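Section 4: Unpacking and First Set-Up
Jarkden 700 Label Printer, User Guide

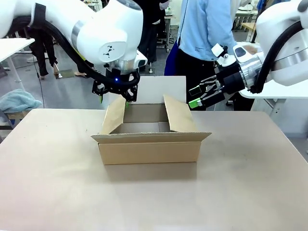
Read this section through once before you plug anything in. Set-up takes less time if the printer, the labels and the computer are all in the same place before you start. If your printer was moved from another site and has already been set up, go to 4.5.

4.1 Choosing a place for the printer

Put the printer on a flat, steady surface that can hold its weight without rocking. Leave 10 inches of free space behind it for the power cord and for fanfold labels if you use them. The lid opens upward and needs clear space above it, so a low shelf over the printer will get in the way.

Keep the printer out of direct sunlight. Sunlight can confuse the label sensor and will darken direct thermal labels while they are still on the roll. Do not place the printer next to a heater, a steam kettle or an outside door that is left open in cold weather.

The power cord must reach a grounded outlet without being stretched. Do not run the cord under a mat or across a walkway.

CAUTION: Use only the power supply that came with the printer. A supply from another Jarkden model may fit the socket but deliver the wrong voltage. Damage caused this way is not covered by the warranty.

4.2 What you should have

- Printer
- Power supply and cord
- USB cable
- Starter roll of labels
- Two roll holders, gray
- Cleaning pen
- Quick start card

Ribbon is not included. The 700 prints on direct thermal labels as shipped and needs the ribbon kit to print on paper or plastic transfer labels. See Section 9.

If something is missing, contact the dealer you bought the printer from and have the serial number ready. The serial number is on the underside, next to the power socket. Keep the carton and the foam end pieces for at least as long as the warranty lasts. Printers returned for service in other packing are often damaged on the way.

4.3 Loading the first roll

1. Make sure the power switch is in the O position.

2. Press both side latches and raise the lid until it stays up by itself.

3. Remove the foam strip from under the print head. The printer will feed badly or not at all if this strip is left in.

4. Push one gray holder into each end of the label roll. The flat side of the holder faces outward.

5. Lower the roll into the bay so that the labels feed from the top of the roll, printable side up.

6. Pull out enough label to reach past the front edge of the printer.

7. Slide the green guides inward until they touch the edges of the label. They should touch but not press. If the label bows upward in the middle, the guides are too tight.

8. Close the lid and push down on both front corners until each one clicks.

NOTE: One click is not enough. When only one side is latched, the print comes out dark on one side and faint on the other. Check this first whenever print looks uneven.

CAUTION: The print head is the dark strip inside the lid. Do not touch it with your fingers or with anything metal. It gets hot in use and stays hot after a long job.

4.4 Connecting power and calibrating

1. Plug the round end of the power supply into the back of the printer, then plug the cord into the wall.

2. Turn the switch to I. The status light blinks amber and then turns steady green.

3. Hold down the FEED button until the light blinks twice, then let go.

4. The printer feeds several labels while it measures the gap between them. Wait until it stops.

5. Press FEED once. One label should come out and stop with the gap lined up at the tear bar.

If the label stops in the wrong place, repeat steps 3 to 5. If it still stops in the wrong place, look at the sensor under the roll bay. A scrap of backing paper or a bit of glue over the sensor is the usual cause. Wipe it with the cleaning pen, let it dry, and calibrate again.

You need to calibrate again each time you change to a different size or type of label. You do not need to do it when replacing a roll with another one of the same kind.

4.5 Connecting to a computer

Install the software before you connect the USB cable. If the cable is connected first, Windows may pick a general driver that prints but cannot set darkness or label size.

1. Download the driver package from the Support page and open it.

2. Choose "USB" when asked for the connection type.

3. When the installer asks you to connect the printer, plug in the cable and turn the printer on.

4. Choose your label size from the list. If it is not there, choose "Custom" and type in the width and height of one label, not counting the backing paper.

5. Click "Print test label."

The test label shows the firmware version, a row of gray bars and one barcode. Scan the barcode if you have a scanner. It should read on the first try.

NOTE: If the general driver was installed by mistake, remove it from the printer list, unplug the cable, restart the computer and begin again at step 1.

Users of the Makris stock program should pick "Jarkden 700" in the Makris printer menu and leave the label size there set to "From driver." Setting the size in both places causes the label to shrink.

4.6 Setting darkness and speed

The printer leaves the factory with darkness at the middle setting and speed at medium. These suit the starter roll. For other labels, change one setting at a time and print a test label after each change.

Too light: raise darkness by one step.
Barcode bars look swollen or run together: lower darkness by one step.
Small text has gaps: lower the speed.
Label edges curl after printing: lower darkness, then check that the labels have been stored flat and dry.

Use the lowest darkness that gives a clean scan. Running hotter than needed shortens the life of the print head.

4.7 After the first 1,000 labels

Clean the print head after the first 1,000 labels and at every roll change from then on. New rollers shed a little dust at the start, and it collects on the head.

1. Turn the printer off, unplug it and open the lid. Let the head cool.

2. Draw the cleaning pen along the dark strip from one end to the other, in one direction.

3. Turn the roller by hand and wipe it with a lint-free cloth.

4. Wait until the head is fully dry before closing the lid.

4.8 Error codes during set-up

Code 10: Lid open or only one side latched. Press down both corners.
Code 212: Label gap not found. Calibrate again. If you are using a continuous roll, set the label type to "Continuous" in the driver.

For any other code, see Section 11.

Revision notes
Mar 25, 2019: Steps for the Makris menu added. Order of steps in 4.5 changed. Caution about power supplies moved to the front of the section.
Text: Efthymia Triantafyllou. Technical check: Teun Brouwer.

Next: Section 5, Designing a Label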